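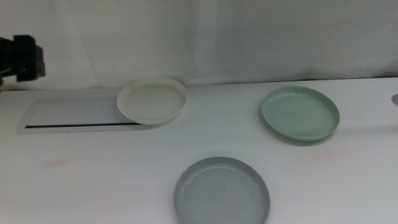 March
By Tharushi Siddiqui

Plate stock at the Girnton kitchen is being sorted by surface condition before the spring reorder. The count stands at 633 plates in three ranges: Plimau (cream), Sterkosau (green) and Penner (gray). Until now the rule was to pull anything chipped and keep the rest, which left a lot of marked plates in service. The new check covers the eating surface as well as the rim. Specks and smudges like those on the floor of the cream-white plate go to a second wash first and are graded only if they are still there afterward. A faint line such as the one across the inside of the mint-green plate is graded by touch. If a fingernail catches in it, the plate is withdrawn. If it does not, the plate goes back on the shelf. The gray plate has concentric ridges, and ridged plates need a brush along the grooves before grading, as a dark speck can be residue or a pit in the surface and the two look the same from standing height.

Grading is done on a white surface under even light. Colored trays hide staining on the pale ranges and should not be used. Plates are set down singly, eating side up, and turned once by hand to check the full rim. The underside is checked last for rough spots on the foot, which mark the plate below it in the stack.

Stacks are limited to 18 plates. Ranges are not to be mixed within a stack, even where the diameters match, as the rims differ in height and the load ends up on the edge. Plates waiting for a second wash go on the lower rack by the sink, face down.

So far 215 plates have been graded and 6 withdrawn, all of the withdrawals from the green range. Withdrawn plates are marked on the underside with grease pencil and kept until the order is placed. The reorder quantity will be set from the final withdrawal figure for each range. Grading sheets are in the drawer under the pass. Use one sheet per range and write the stack number in the left column.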